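Subject: Re: [assembly-data] CPU seating: when does an episode start and stop?
From: Irina Căpraru
To: assembly-data list
Month: March

Beat Rüegg wrote:

> I have gone through the first batch of CPU episodes from the Ploltov cell
> and I can't train on them as they are. Three problems.
>
> First, the start points differ. Some episodes begin with the arm parked,
> some with the gripper already closed on the processor. The policy sees
> two kinds of first observation and I have no flag that tells them apart.
>
> Second, the end points differ. A few stop when the part touches the
> socket, others after the fingers have opened and the arm has backed off.
>
> Third, the wrist and fixed streams are not aligned in all files. I
> measured a lag of up to 73 ms in the worst ones. For the approach that
> is fine. For the last few millimeters it is not.
>
> Can we agree on a definition before anybody records more? I would
> also like to know whether failed insertions are being kept.
>
> Beat

Beat, all,

Answers in the order you asked, then the recording rules I propose. Leonie has read a draft of this and agrees with everything except rule 4, where her objection is noted.

Start points. The two kinds of episode come from two operators working from two versions of the sheet. The older sheet said "begin when ready", and people took that differently. Neither version was wrong as a demonstration. They just can't share a label. I suggest we split the task into three segments with hard boundaries: pick, carry, seat. Each segment gets its own start and end event in the log, and you can join them or not when you build the training set.

End points. Same cure. Seat ends when the fingers are open and the arm has retreated to the hover pose. Contact alone gets an event marker and does not close the segment.

Time lag. I reproduced your 73 ms. It comes from the fixed camera being stamped on arrival at the recorder while the wrist camera is stamped at capture. Reto has a patch for the Raltura recorder that stamps both at capture. Old files can be corrected after the fact if the lag is constant inside an episode. I checked 9 files and it was constant in all of them, but please check more before you rely on that.

Failures. Yes, they are kept. They have been going into a separate folder without a reason code, so at the moment they are not much use to anyone. See rule 5.

Proposed rules for the next batch:

1. Home the arm and log one second of stillness before every episode. No exceptions for "quick retries". A retry is a new episode.

2. Put the gray fixture on the slats to the left of the computer, then shift it by a small random amount between episodes. The recorder will print the offset to use. Please use the printed value and do not pick your own. When people choose offsets by hand they return to the same few spots, and we get clusters.

3. The carry segment begins once the processor is clamped and clear of the fixture, and ends at the hover pose over the socket. The load plate must be open before the episode starts, since opening it is a separate task with its own data. In the wrist view, the heat spreader, the open socket and part of the fixture should all be visible at some point during the carry. If the fixture never shows up in the wrist stream, the path was too high and the episode should be redone lower.

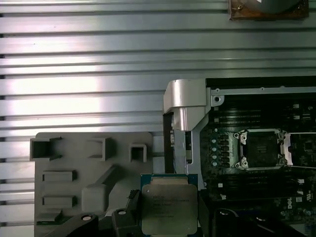 4. Operators should slow down over the socket but must not stop. Long pauses teach the policy to pause. Leonie's objection is that new operators need the pause to line up the corners, and that a hurried insertion is worse than a slow one. She would allow a pause and trim it afterward. I would sooner not trim, because the cut leaves a jump in the velocity signal. We need a decision on this one from the training side, so Beat, please say which you can live with.

5. Every failed episode gets one of these codes: slip in grip, rotated part, missed socket, operator abort, recorder fault. If two apply, use the one that came first in time. Do not write free text in the code field. There is a notes field for that.

6. Check the socket contacts under the magnifier after every 20 episodes, and after any episode coded as missed socket. If anything looks bent, the board comes out of use and its number goes in the log. Mixing good and damaged sockets in one batch would be hard to undo later.

7. Leave the rest of the machine as it is: power supply in, drive cage in, cables in. I know Heidrun asked for a bare board on the grounds that it would be easier to reach. It would be. The Restosetti set was recorded that way, and the policy trained on it drove the wrist into the drive cage the first time we put a full tower in front of it. I want the clutter in the data from the beginning. The fixed camera must see the gripper and the whole open case together, with the fixture included, so that clearances can be judged from that stream alone.

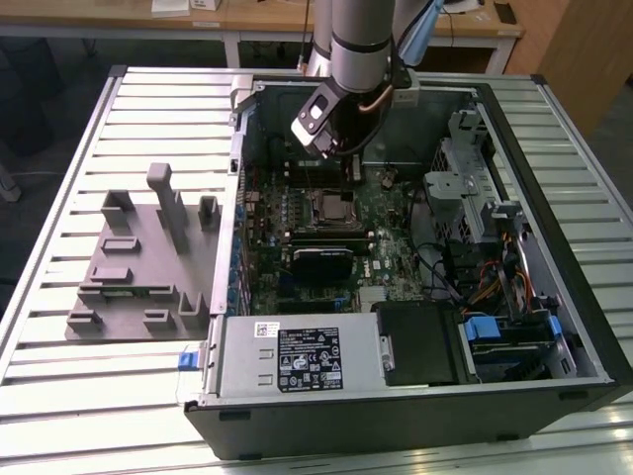

Posted by Irina Căpraru to assembly-data
Filed under: recording rules, CPU task

A few points on the fixed camera that did not fit in the list. With the arm hovering over the board, the gripper hides some of the motherboard from that side. I looked at moving the camera and decided against it. Any other position I tried lost the fixture or the near edge of the case, and the wrist camera covers the socket at close range anyway. Please do not move the mount to get a nicer view. If it is knocked, run the calibration again and start a new session number.

Lighting. The aluminum slats reflect a lot, and in the wrist stream the glare can wash out a good part of the image. Fixed exposure helps more than anything else we have tried. Auto exposure made the board darken each time the wrist crossed a bright patch, which looks to the network like a change in the scene. Lock the exposure on both cameras at the start of a session and write the values into the session header. We can vary the lights on purpose in a later batch.

Grip force. Two settings were used in the first batch, and only one of them was logged. I have asked for the force setting to become a required field. Until the patch is in, type it in the notes.

On Beat's wider question of how much of the first batch can be saved: the pick segments look usable once they are cut to the new boundaries. The seat segments I would drop wherever the end is at contact, because the release is missing and cannot be rebuilt. Carry depends on the lag correction. I can run the cutting script on the MacRitchie server as soon as the boundaries above are accepted, and will post the list of dropped files with a reason next to each.

Open items:

Beat - decision on rule 4; more files checked for constant lag.
Reto - recorder patch, with the required force field.
Heidrun - reprint of the operator sheet, old version removed from the cell.
Me - cutting script, list of dropped files.

Please keep new recording on hold until the sheet is replaced. Comments on the rules to the list, not to me alone.

Irina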